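October 9, 2024

Budget day. Shahram wants the equipment list on his desk before he leaves for Stesurside, so I spent the morning with the quotes and most of the afternoon on the phone.

The main question is still how many hand-held grippers to order. We have been getting by with the ones we've got, and Zohreh has been keeping them going with parts from the spares box. She says the fingertip pads wear first and the bushings in the links come second. I asked her for a real number, and she gave me 18 pads replaced since May. That is more than I had put down, so I changed the spares line.

Gritetti came back at 1,328 for a complete gripper with the mount, and they will not move on it. Dostero is at 989 without the mount and without spare pads. I added both back in and the gap got small. Dostero also wants payment up front and Gritetti will take half on delivery. I wrote both on the sheet and left the choice to Shahram, but I put Gritetti on top. 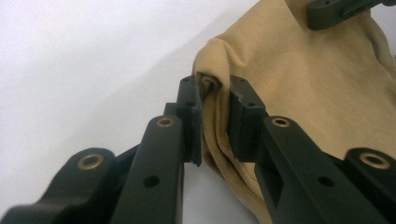
Cloth is where most of the hours go now, and the plan has to show that. Ladan sorted her task list for next year and folding, picking up and straightening fabric make up well over half of it. So the pads matter more to us than the arm does, at least until summer. I moved the second arm to the later part of the year. Abbas was not happy about it. He has been waiting for that arm a long time and he told me so twice. I said the money for the bench and the wiring is still in there and he could get the Clegg end of the room ready in the meantime. He said he would think about it.

Spare pads are 94 a set from Gritetti. Zohreh thinks we could mold our own for less, but she would need a week clear of other work to try it, and I can't find her one before the holidays. I put in for bought pads and left a note about the molding for the next round.

Forgot about shipping until four o'clock. Called Gritetti again and got a person who had to call me back, and she hasn't yet.

Rajeshwari read the draft before she went home. She wants a line for storage bins and one for fabric, as we keep buying it out of petty cash and she is tired of the receipts. Added both. She also caught that I had the mounts in twice.

Tomorrow: shipping cost, fix the mounts, ask Ladan if the task list is final, print two copies.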